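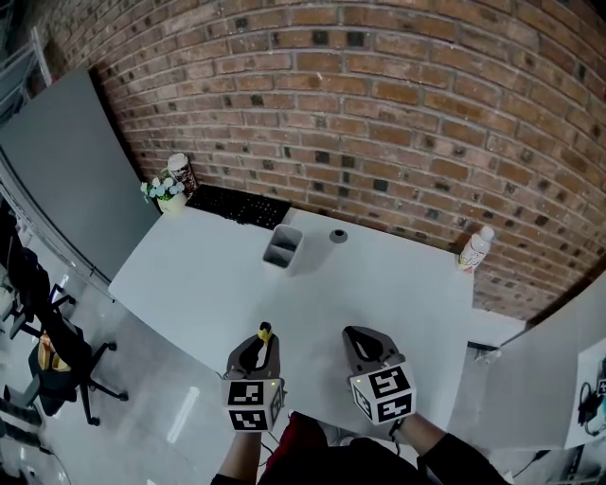 Tabletop work with a pair of hand-held grippers.

Call for Participants: Gripper Fault Review, Ovard Site

Prudura is seeking adult participants for a review of faults in its hand-held gripper program. Sessions will be held at the Ovard site and will be run by the Lubis safety group.

Background

In September, operators at Ovard reported that the fingers of the left gripper stayed closed after the grip was released. In two of the reported cases the operator's thumb was pinched while clearing the fingers by hand. No one required medical treatment. Recording was stopped the same day, and all units of that type were withdrawn for inspection. A worn return spring was found in several of them, and the part has been replaced. Before regular work resumes, Prudura wishes to confirm that the repaired units release properly for people with different hand sizes and levels of experience.

What participants will do

Participants will stand at a table and use one gripper in each hand to pick up, move and set down small household objects. Each session consists of 15 short tasks with a rest break halfway through. Any sticking, delay or discomfort must be reported to the session lead at once, and the task will be stopped. Participants must not try to free a closed gripper themselves.

Who may apply

Applicants must be 18 or older and have full use of both hands. Current Prudura employees are not eligible. Persons who worked as operators during the September recordings may apply but should say so on the form. A total of 30 places are available.

Payment and records

Participants who complete both sessions will receive a Carevar gift card. Gripper position data and video of the work area will be recorded. Written consent is required before the first session, and participants may withdraw at any time.

How to apply

Application forms are available at the Ovard front desk and must be returned there. Forms will be accepted beginning October 4, 2021, until all places are filled. Applicants will be notified of the outcome in writing.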